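**Facilities Support – Ticket 4270**
**Site:** Plandside, second-floor workroom
**Subject:** Joined tabletop, uneven seams and marking
**Opened:** 5/11/23
**Priority:** Normal
**Status:** Closed, with one follow-up item

**Issue as reported**

The workroom reports that sheets of paper catch when they are slid across the large light gray table. The fault is said to be worst near the middle, at the place where two of the seams cross. The requester also notes a faint gray line along the longest seam that regular cleaning does not remove, and asks whether the panels need to be replaced.

The table was supplied by Pomska and put together on site by Ekex. It has not been moved from its original position. No earlier ticket exists for this item.

**Initial response**

The requester was asked to confirm the following before a visit was arranged:

- whether the table rocks when leaned on at any corner
- which cleaning product is in use, and how often
- whether liquid has been spilled on or near the seams
- whether the catching occurs in both directions

The reply stated that the table does not rock. The cleaning product is the standard Namboodiri surface spray, applied at the end of each day. One spill of tea was recalled, some weeks before the ticket was opened. Paper catches only when moved from the window side toward the door.

**First visit**

The surface was wiped with a damp cloth and dried before inspection. The panels are a light gray-white and meet along thin gray seams. The long seam runs diagonally, and a second seam crosses it at a shallow angle. A third seam lies farther off to one side and was not part of the complaint.

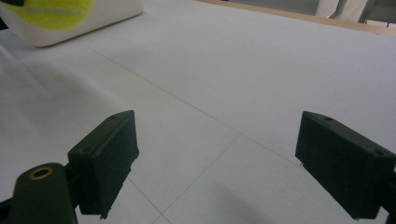 A steel straightedge was laid across the long seam at 9 points. At seven of these no light was visible beneath the edge. At the remaining two, both close to the crossing, the panel on the door side stood slightly higher than its neighbor. The difference can be felt with a fingernail and is enough to stop the corner of a thin sheet. This agrees with the requester's account of catching in one direction only.

The gray line was then examined. It is made up of two things: the normal joint between the panels, and a film of dried spray residue that has collected in the joint. The residue came away with a soft nylon brush and warm water. The joint itself will remain visible after cleaning, and the requester has been informed of this.

No swelling was found along the seams. The spill of tea is not considered to have played a part.

**Cause**

Two leveling screws under the door-side panel were found to be tighter than the rest, lifting that panel near the crossing. The screws are reached from below and had most likely been left in this state at assembly – there is no sign that they were altered later.

**Work carried out**

1. Both screws were backed off a quarter turn, and the straightedge check was repeated.
2. A further eighth of a turn was needed on the screw nearest the crossing.
3. All seams were brushed out, rinsed with a damp cloth and dried.
4. A stack of 200 sheets was passed across the crossing one at a time, in both directions. No sheet caught.

Time on site was 42 minutes. No parts were used. Replacement of the panels is not recommended.

**Note on cleaning**

The spray should be applied to the cloth and not directly to the table. When it is sprayed onto the surface it runs into the joints and dries there. A separate brush for the seams has been left in the supply cabinet, on the shelf marked for this room. It should be used once a week, with plain water only. Filler, wax and tape are not to be applied to the joints, as they prevent the panels from being adjusted.

**Requester update**

The requester confirmed by message that paper now moves freely across the table and that the gray line is much fainter. The requester asked whether the lower shelf could be used for storing boxes of paper. Storage is permitted up to 70 pounds in total, placed toward the ends – the center must be kept clear so that the leveling screws can be reached.

**Follow-up**

A second straightedge check is scheduled for December, after the heating has been in use for several weeks. If the panel has risen again, the matter will be referred to Ekex under the assembly terms. Any catching noticed before then should be reported under this ticket number, with the affected spot marked by a removable paper label placed beside the seam.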